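Emptying the freezer before the move

May 17, 2024

I have lived in this flat long enough to forget what was at the bottom of the freezer. The new place comes with its own fridge, so the old one is staying behind for the next tenant, and I told Marta Antoniuk at the letting office that I would leave it clean. I started a fortnight early, which was the right amount of time.

The first job was to stop buying frozen food. I am used to picking up a bag of peas whenever I pass the shop and it took some effort to walk past them. After that I took everything out, put it on the table and wrote a list on the back of an envelope. There was more soup than I expected. I label soup with the month and never with what kind it is, so three tubs said November and that was all I had to go on. One was lentil, one was leek and potato, and the last was stock with a few bits of carrot in it. I had it with noodles.

The list went on the cupboard door and I crossed things off as I ate them. Fish fingers went first. The peas went into a risotto, then into another risotto. Half a loaf of rye bread made toast for most of a week. I had a bag of blackberries from the lane behind my mother's house and I couldn't bring myself to put them in a crumble just to be rid of them, so I made a small pan of jam and gave one of the jars to Mesfin Abdella downstairs, who had lent me his cool box.

A few things I threw away. There was a piece of pastry that had dried out round the edges, an ice pack with a split in it and some chicken with no label at all. I don't like wasting meat but I wasn't going to guess.

By the second week I was down to half a tub of ice cream and some butter. I finished the ice cream and moved the butter to the lower part. So the freezer has nothing in it now apart from the frost, which has made streaks down the back and the side walls.
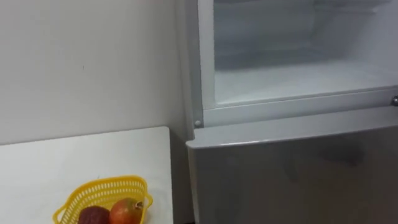

Defrosting

I had read a lot of advice on this and most of it was about speeding things up. People use hairdryers, or fans, or a knife, and the knife is the one I would warn anyone off. My sister put a hole through the wall of hers that way and the fridge was finished. I have decided to be patient about it.

The plan is to switch it off at the wall first thing in the morning with the door left open. I will fold two old bath towels along the bottom of the compartment and put another on the floor in front. Then a bowl of hot water goes inside on a folded tea towel, and I change the water whenever it cools. That is as much hurrying as I am prepared to do. The milk and the butter will spend the day in Mesfin's cool box.

Once the frost has gone I will wipe the walls down with warm water and a spoonful of bicarbonate of soda. I don't use anything scented in a fridge. The last time I did, the butter tasted of lemon for a month. The rim round the opening wants doing with a cloth wrapped over a finger, and after that everything gets dried with a clean towel.

The rest of the kitchen

The cupboards are nearly done. I have kept out one pan, one plate, a bowl, a mug and the kettle, and the rest is wrapped in newspaper in boxes in the hall. The spices were worse than the freezer. I had two jars of ground cumin on the go and a packet of something with no name on it.

The wall by the table will need a wipe as well before I hand the keys back. I have sugar soap left over from when I painted the bedroom, so I will use that.

I still have rice, a tin of tomatoes and some eggs to get through. Tonight is egg fried rice, without the peas.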